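Standale workshop throws open its doors to robots (and a lot of kids)

The Standale robotics workshop held its first open day on Wednesday, and more than 62 people squeezed in before lunch! By 10 o'clock there was already a lineup along the footpath, with school groups at the front and a fair few grandparents behind them.

The morning belonged to Dronia, the local outfit that has been teaching robot arms to handle everyday household jobs. Its team ran six short demonstrations, starting with simple reaching and grasping and working up to setting out cutlery and folding a tea towel. The tea towel got the biggest cheer of the day, even though it took three goes and came out more of a triangle than a square.

What made it such fun was how close everyone could get. Visitors stood behind a low rope, near enough to hear the motors, and a big screen carried the view from the camera on the arm's wrist. Watching a room swing past from down there is a strange and wonderful thing, and plenty of the kids tilted their heads right over to follow it.

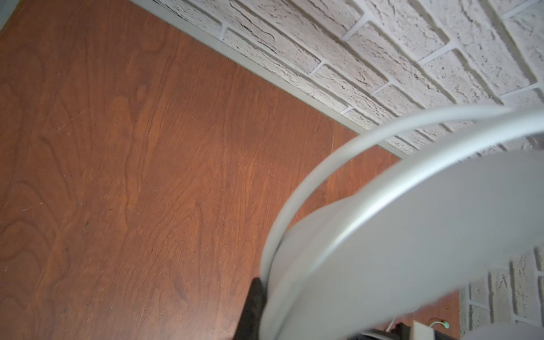 Florêncio Gouveia
Community reporter

Between demonstrations the engineers took questions, and they were terrific at it. One girl wanted to know whether the arm gets bored. Another asked what happens if you hand it something sticky, which led to a long and very cheerful chat about honey, cleaning cloths and why the team keeps spare fingers in a drawer.

I liked the talk about surfaces best. A person puts a hand on a table and doesn't think twice, but an arm has to judge how far down the wood is from what its camera shows it, and a busy grain or a bit of glare off the finish can make that harder. The engineers were happy to say which parts still give them grief. Thin things lying flat came up a lot, with coins and paper at the top of the list.

After lunch, students from the Lemma after-school club had their turn at the controls. Eight of them steered the arm through a stacking task using a pair of hand grips, and the youngest, who is in Grade 4, finished hers with a grin you could see from the back wall.

A raffle and sausage sizzle raised $2,280 for the club, which will go toward a second set of hand grips and new laptops.

The workshop hopes to run another open day in December, with evening sessions for people who can't get away from work. Entry will be free again, and kids under 12 will need an adult with them.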